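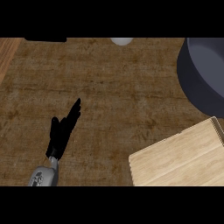
Private mortgage insurance and what it means for a borrower

Borrowers who make a down payment of less than 20 percent on a conventional mortgage are usually required to carry private mortgage insurance, commonly called PMI. The coverage protects the lender if the loan goes unpaid. It does not protect the homeowner, and it should not be confused with the homeowners policy that pays for storm or fire damage.

Readers of this blog have written to ask how the charge is set and when it may be removed. Both questions deserve a careful answer, as the terms are often passed over quickly at closing.

How the premium is set

The insurer looks mainly at the size of the down payment, the credit score of the borrower and the type of loan. A fixed-rate loan will often carry a lower premium than an adjustable one. Most borrowers pay monthly, with the amount added to the regular mortgage payment. Some lenders also offer a single premium paid at closing, or a plan in which the lender pays the insurer and charges a higher interest rate in return. Borrowers considering the last of these should note that the higher rate generally stays in place until the loan is refinanced or paid off.

When I purchased my present home in Pavgate, I requested written quotes from 2 lenders, Dobson and Savadano. The interest rates were identical. The monthly premiums differed by more than $100 over the course of a year, and neither loan officer raised the subject until I asked. I chose the Dobson loan and have kept the quote with my closing papers.

When the coverage may be removed

Under federal law, a borrower with most conventional loans on a primary residence may ask in writing for cancellation once the balance is scheduled to reach 80 percent of the original value of the home. The borrower must be current, have a good payment history and, if the lender asks, show that the value has not declined and that there is no second lien. If no request is made, the servicer must end the coverage when the balance is scheduled to reach 78 percent, provided that payments are up to date.

The first of these dates passes without notice for many households. A borrower who waits for the automatic date may pay for several additional months of coverage – a modest sum in some cases, a considerable one in others.

My own request was sent in October, 4 years after closing, following extra payments toward principal. The servicer replied in 3 weeks and asked for an appraisal at my expense. The premium was removed from the next statement.

Loans insured by the Federal Housing Administration follow separate rules, and the cancellation rights described in this post do not apply to them. I intend to cover those loans in a later entry.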